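Charge Balance in Two-Position Camera Battery Chargers
Student project report, Electrical Measurement Lab
Submitted Friday, December 13, 2024

1. Purpose

The project compared how dual-bay chargers divide current between two camera batteries when both bays are occupied. Manuals for these units usually give a charge time for a single pack and leave the second bay unexplained. We wanted to know whether the bays charge in parallel or in sequence, and how much the state of the first pack affects the second.

2. Equipment

Two chargers were tested, the Plundport dual plate and the Zalo two-bay desktop unit. Both accept the same 7.2 V lithium-ion pack. The packs were Wimgate replacements with a marked capacity of 1000 mAh. Current was read with a Sugiyama bench logger through a shunt in each bay, sampled every 5 seconds. The shunt leads were soldered to a dummy plate so that the charger contacts did not have to be modified.

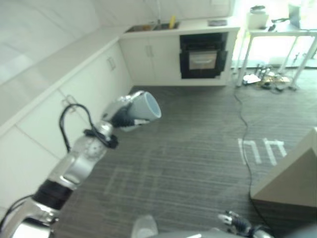 The logger has a single ground reference, so both shunts were placed on the negative side. An early attempt with one shunt on the positive side gave readings that drifted with the supply voltage, and that data was discarded.

3. Procedure

Each pack was discharged to 6.0 V through a fixed resistor and left to rest for 3 hours. Charging then started in one of these conditions:

Left bay only
Right bay only
Both bays, both packs discharged
Both bays, left pack full and right pack discharged

Each condition was repeated 4 times per charger. A run ended when the charge lamp changed color. Room temperature was recorded at the start of each run but was not controlled.

4. Results

The Plundport charges in sequence. With both bays loaded, the right bay showed only a small sensing current until the left bay reached its cutoff, and then stepped up to full current. Total time for two packs was close to twice the time for one. With a full pack on the left, the unit held the right bay in standby through a short check period before starting.

The Zalo charges in parallel with a shared limit. Current in each bay dropped to a little over half the single-bay value – the difference is probably headroom in the supply that one pack alone does not use. As one pack entered its constant-voltage stage, the other bay picked up the released current. The two lamps rarely changed at the same moment, even with packs from the same batch.

One Zalo run in the third condition ended early with a fault lamp. The cause was a bent contact on the dummy plate. The run was repeated and the faulty one is not included in the averages.

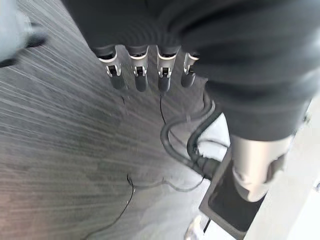

Does it matter which bay is used when only one battery needs charging?
On the Plundport, the left bay is the better choice, as the right bay starts only after the left one has been checked. On the Zalo, we measured no useful difference between the bays.

5. Sources of error

The shunts add a small voltage drop, which makes the charger enter the constant-voltage stage slightly early. Both chargers were affected in the same direction, so the comparison should hold, but the absolute times are longer than a user would see. The packs were also new. Cell aging raises internal resistance and would lengthen the final stage.

6. Further work

Testing is planned to continue in January with worn packs and with one pack of a different capacity in each bay. The dummy plate will be rebuilt with spring contacts before then.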